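Filed under: Home & Garden > Sewing Room > Tables and Work Surfaces
Print this page | E-mail this thread

**Black cloth on a white table, who else?**

hortensia_m
OK I have to gush. I finally draped a black cloth over the front of my white sewing table and I love it! Pale thread shows up right away, pins too, and my eyes aren't tired by 4 in the afternoon. Anybody else work this way?

VigneshM
Tried it in February, lasted three weeks. Lint! Every speck shows. I went back to bare white and a good lamp.

hortensia_m
Lint roller, Vignesh! Two swipes and done.

bakari_k
I'm with Vignesh. If it's shiny stuff you get glare off every fold, and it slides. Pull it flat and clip it or you'll go nuts.

peninah.mf
Oh, I disagree, I like mine loose and wrinkly. Dropped beads stay in the folds and don't go bouncing off across the tile (I must have lost 1000 of them before this). Mine just hangs down over the front of the white frame and I let it bunch up however it wants.
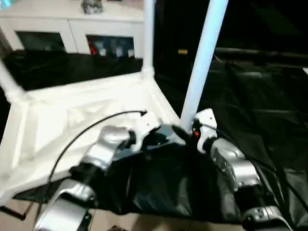 I do shake it out over the tub at night, and so far I'm only short 4 beads. Cotton next, I think, to see if Bakari is right about the glare.

bakari_k
Cotton, yes! Still clip it, though.

hortensia_m
Never clipping mine, sorry!

We use cookies to remember your log-in. OK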